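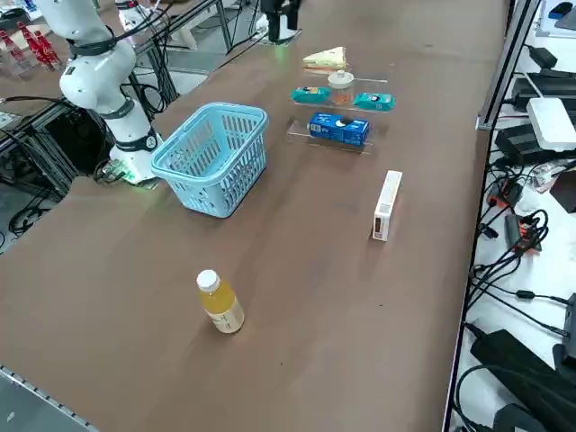 *Short Fiction*

# The Blue Basket

Leonor Seixas had run the little counter at Godinho for so long that people in Bokton gave directions by it. You went left at Godinho, or you went past Godinho, or, if you had any sense at all, you went in and bought something. Then her knee gave out in August, and her nephew-in-law Kiran Dubey came down from Plurport to help, bringing one suitcase and a great many opinions about shelving.

It was Kiran who put the clear two-tier rack out on the long brown table. Leonor had always kept things in drawers, where they belonged, and she said so more than once from her chair. But she watched him set the sandwich up at the back in its triangle of plastic, with the green filling showing, and the little jar with the white lid between the two teal packets, and the blue cookie box underneath, and she had to admit (only to herself, and only after lunch) that it made a person hungry.

"And the basket?" she asked.

"The basket goes at the front, Auntie. Empty. So people feel they ought to fill it."

It was a light blue plastic thing with slots all down the sides, and she had carried clothespins in one just like it when her girls were small. She looked at it for a good while.

"Mr. Rurier won't fill it," she said at last. "Mr. Rurier buys a bottle of juice and talks for an hour."

"Then we'll leave the juice where he can reach it," said Kiran, and he stood the yellow bottle well out on its own, near the chair she kept for visitors, and turned it until the label suited him.

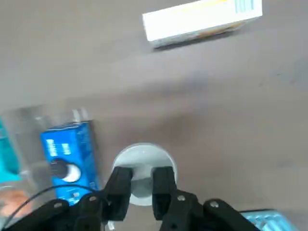 ## What Mr. Rurier Bought

He came in at nine, shaking out his hat, and talked first about his roof, which had cost him 1,067 dollars and still let in the rain over the piano. Then he talked about the piano. Leonor nodded along and kept one eye on his hands, because all the while he was drifting down the table, past the juice, toward the cookies.

"My wife used to hide these," he said, bending over the blue package with its round black cookie. "Behind the flour. She thought I didn't know, and I let her think so for 20 years."

Kiran, who had been about to explain the rack, had the good manners to keep quiet.

Mr. Rurier asked for the cookies. After some thought he asked for the sandwich too, and then whatever was in the white box, which he didn't trouble to read. Leonor pushed herself up out of her chair, knee and all, and held the basket steady for him while he put the things in one by one, telling her about the flour, and the kitchen it had been in, and the yellow curtains his wife had sewn for the window over the sink.

He was halfway to the door before he remembered his juice.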